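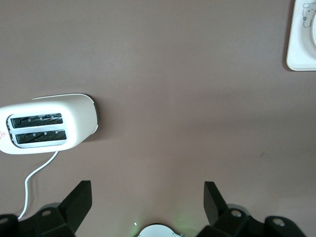

The Toaster at Clernow

When Tayla Nepia moved into the upstairs flat at Clernow, she had two suitcases, a box of books, and a white toaster that had belonged to her aunt and had been, in its time, dropped, lent, forgotten in a caravan and once very nearly sold to a man called Clem Hinds, who had offered her 3 pounds for it and then gone home to think it over.

She put it on the table, that pinkish-brown table the landlord had left behind and which was neither a colour she would have chosen nor one she could quite bring herself to dislike, and she let the cord wander off across the top while she hunted for the socket. A square white plate went down beside it, out of elbow's reach, for the toast when it came. Then she sat and looked at it all for a good long while, as you do in a new place, when even a plate seems to be waiting for instructions.

"You'll want bread," said a voice at the open door. It was Kane Trevaskis from downstairs, holding most of a loaf in a tea towel. "Shop shuts at four, and I thought, well, she won't know that, will she?"

Tayla had not known it. She said so, and she said thank you, and then she said it again because the first one had come out rather small after a day of talking to no one but the van driver.

He cut the slices thick, far too thick really, and they had to be coaxed down into the slots with the handle of a spoon before the lever would catch. There was a little dark mark on the table and she rubbed at it with her thumb while they waited.

"That won't shift," said Kane. "Old Vaughan did that, Vaughan Sutcliffe, him who had the flat before you. Mended clocks up here. I used to hear them all going off through my ceiling, every one at a different time, and I'll tell you something, I've slept badly ever since they stopped."

Tayla took her thumb away and left the mark where it was.

"I've got an alarm clock," she said, "if that's any use to you. It's very loud."

Kane said he would be glad of it, and went down to fetch the butter.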